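工单：比赛直播比分与事件时间轴不同步
系统：Laser 比分台（Lodton 足球俱乐部官网使用）
提交日期：2023年11月4日
优先级：高
状态：已解决，待观察

问题描述

Lodton 主场对 Jollberg 的比赛中，官网文字直播页顶部的比分与下方事件时间轴对不上。下半场主队打进第二球后，时间轴立即出现进球条目，比分栏却仍显示上一个比分。随后客队一粒进球因越位被取消，时间轴已删除该条目，比分栏反而给客队加了一分。终场哨响后，页面显示的比分仍是错的，手工修改才恢复。

现场记录台使用两台笔记本，一台录入事件，一台核对。两台机器上的录入端显示都正常，错误只出现在公开页面。手机应用里的比分也有延迟，但最后自己更正了。

影响范围

当场文字直播页共有2,897次访问，页面评论区陆续有球迷反映比分不对。客队网站引用了我们的比分接口，也跟着显示错误，对方来信询问过一次。积分榜由联赛单独更新，未受影响。

初步排查

先怀疑是浏览器缓存。换了浏览器、清空缓存、改用手机网络访问，比分栏都是旧值，排除本地原因。

再看录入日志。进球、取消进球、换人、黄牌，每一条都有确认回执，顺序与裁判报告一致。录入员没有重复点击，也没有漏点。 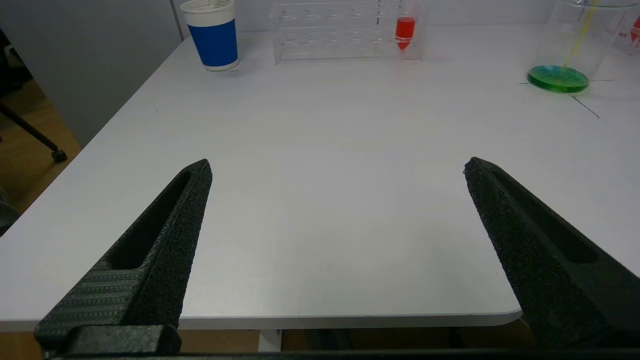 第一次处理：重启推送服务

终场后重启了推送服务，比分栏随即跳到正确数值。当时以为问题已解决，把工单改为“已解决”。当晚用测试比赛重放同一份事件记录，放到客队进球取消那一步，比分又错了。工单重新打开。

重放时注意到一点：单独录入进球不出错，单独录入取消也不出错，只有取消操作紧跟在进球后面、间隔很短时才出错。把间隔拉长到30秒以上，连续重放都正常。

第二次处理：检查比分计算方式

翻看配置后发现，时间轴和比分栏用的是两套逻辑。时间轴每次都按完整事件列表重新生成，删掉一条就少一条。比分栏则是累加的：收到进球加一，收到取消减一，中间结果存在缓存里，每20秒向公开页面推送一次。

如果进球和取消落在同一个推送周期内，缓存会把两条消息合并，只保留事件编号较小的那条，也就是进球。取消消息被当作重复消息丢弃，于是比分多出一分。

主队第二球没有及时显示，原因略有不同。那粒进球录入后，录入员补填了助攻球员，系统把补填当成一次修改，修改消息不带比分字段，合并时把原来的进球消息盖掉了。时间轴不读比分字段，所以看起来一切正常。
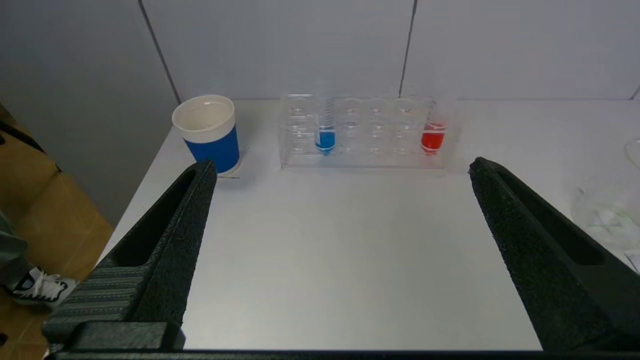 查到这里，又往前翻了今年2月的比赛记录，有一场客场对 Foulkes 也出现过类似情况，当时记录为“网络延迟”，刷新后未再跟进。按日志时间核对，那一场同样是进球后马上补填了助攻。可以确认不是本场比赛才有的问题，只是以前影响小，没人追查。

客队网站的错误与我们的页面同源。对方读取的是比分接口，接口直接返回缓存值，没有再校验。手机应用能自己更正，是因为应用切换页面时会重新拉取完整事件列表。

第三次处理：修改配置

1. 关闭比分栏的累加模式，改为按完整事件列表计算。
2. 合并规则改为保留最后一条消息，取消类消息不参与合并。
3. 补填助攻、更正进球球员等修改消息，强制带上当前比分。
4. 比分接口改读计算结果，不再直接读缓存。

改完后用本场和对 Foulkes 那一场的事件记录各重放一遍，比分栏、时间轴、接口三处一致。又手工构造了几种情况：进球后立即取消、进球后更换球员再取消、乌龙球改判给进攻球员、点球重罚。前三种正常，点球重罚时时间轴多出一条空白条目，比分不受影响。空白条目另开工单处理，不在本单范围内。

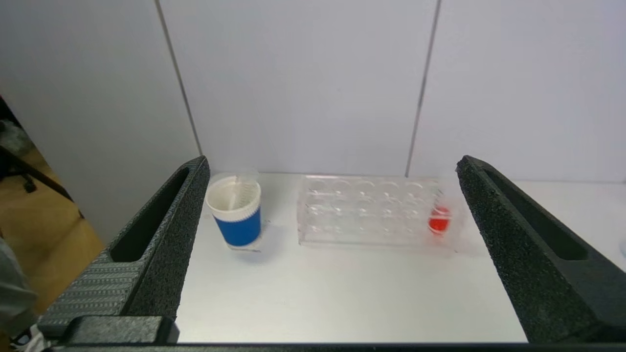 比赛日临时操作办法

在下一个主场比赛结束、确认修改稳定之前，记录台按以下办法操作：

进球先只录入球队和时间，确认公开页面比分更新后，再补填进球球员和助攻。

遇到越位、犯规等可能取消的进球，等主裁判示意中圈开球后再录入。时间轴上可以先发一条文字说明，文字说明不触发比分变化。

核对机除录入端外，另开一个未登录的窗口看公开页面。之前核对的都是录入端，所以没有在第一时间发现错误。

发现比分不对时，使用“重新计算”按钮，不要直接手工改数字。手工改过的数值会锁定，后面的进球不再自动累计，需要到后台解锁。本场终场后的手工修改已经解锁。

遗留事项

评论区关于比分错误的留言已统一回复，赛后报道中的比分核对过，无误。客队方面已回信说明原因，并请对方清一次接口缓存，尚未收到答复。

半场和终场的自动推送通知也使用旧的累加值，目前已暂停，改为人工发送。恢复自动推送前，需要再做一次完整重放。

青年队和女足的比赛页面用的是同一模板，但配置文件是分开的。女足页面已同步修改，青年队页面还没有改，下次录入前要补上。

补充：青年队页面的配置已改，重放通过。点球重罚的空白条目仍未处理。本单保留到下一个主场比赛之后再关闭。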